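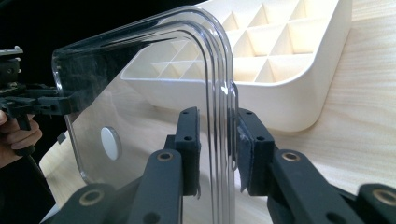 Mizanur Siriwardena wrote in his comments on the first draft that a budget for this kind of work should start from the parts that wear out and work back to the equipment, and that our table had it the wrong way around. We agreed and rewrote the section on that basis. The earlier version listed the robot arms first, then the hand-held grippers, then a single line called "supplies." That line turned out to be the one we got most wrong.

4.2 Planning the equipment budget

The plan covered one robot cell and two recording tables. At a recording table, a person does the task by hand with a pair of grippers while cameras record it. The robot cell is where the trained policy is tested. In a small lab the two compete for the same money, and the order in which they are bought matters. We bought the tables first. The robot arms were leased from Rellby and arrived in August, by which time the tables had been in use long enough for us to know which tasks were worth testing.

We asked for quotes from two suppliers for the hand-held grippers. Tirby sold a finished pair with spare jaws included. Vumano sold a kit at a lower price, with assembly left to the buyer. Etornam Dogbe put together one kit as a trial and kept a record of her hours. Once her time was charged at the normal rate, the kit cost more than the finished pair. We chose the finished pair for the first table and kept the trial kit as a spare.

Cameras were budgeted as part of the gripper they sit on, with one head camera added per table. This was a change from our older habit of buying cameras as a separate item. A gripper whose camera is out for repair cannot be used for recording, so the two are down together and should be counted together. Cables were put on the same line.

4.3 Objects and wear parts

The task objects are cheap one at a time and easy to leave out of a plan. We set aside $500 for them in the first year. The final figure was $758. Most of the overrun came from clear plastic goods, which we had planned to buy once and bought several times. Clear plastic is useful for training: the edges are hard to pick out, and the table shows through. It also picks up marks. Meenakshi Sundaram proposed that clear items be treated as wear parts, on the same footing as finger pads, and the current budget does so.

Figure 4 gives two views of a task with a clear compartment container. The gripper view, at the head of this section, has a gripper closed on the edge of a clear plastic panel, with the frayed edge of a finger pad showing. The head view, on this page, has the container between the two grippers, with a small white disc in one of its compartments. Containers and discs are both on the object list and are stored by task, one box to a task.

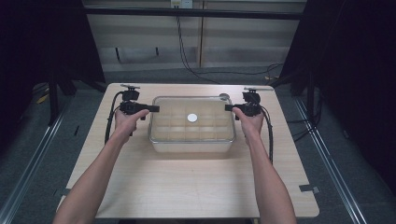

Finger pads were the other item we had set too low. The supplier gave no service life for them. We had allowed for one change per table per quarter, and at the end of the first 200 hours of recording we had changed pads 13 times across both tables. The pads themselves cost little. The larger cost was the stop in work: a session has to be paused, the pad changed, and the gripper checked before recording can go on. We now change pads between sessions on a fixed schedule, even when a pad could have lasted longer, and we order them in bulk twice a year.

Mariama Opoku went through the session logs and sorted the lost time by cause. Pad changes came first, followed by cable faults and then by missing objects. Arm faults in the robot cell came well below all three. This did not match how the money had been split. The service contract on the arms was the second largest line in the plan, and the tables had no service line at all.

4.4 Revised plan

Three changes were made for the second year. The service contract was cut to the lower level offered by Rellby, which covers parts and leaves basic checks to the lab. The money saved went to a second finished pair of grippers from Tirby, held in reserve and moved to whichever table needs it. The object line was raised to match what was spent in the first year and split in two, with clear plastic on its own line.

Fuseini Ayaaba asked whether a third table would have been a better use of the money than a reserve pair. We looked at this and decided against it. A third table needs a head camera, a stand, curtains, and floor space -- and it needs a trained person to work at it. The limit on our recording hours was people, with lost time next. A reserve pair helps with the second of these and does nothing for the first. A lab with more staff than ours could well come to a different answer.

Prices were fixed as quoted on 14th May, and no allowance was made for shipping changes after that date. Room costs are left out, as the room was already in use by the Pawłowska group and is charged to the department. Readers who have to rent space should add that line before comparing their totals with ours. Staff time is reported apart from equipment throughout, except for the trial kit, where assembly hours are included in the price.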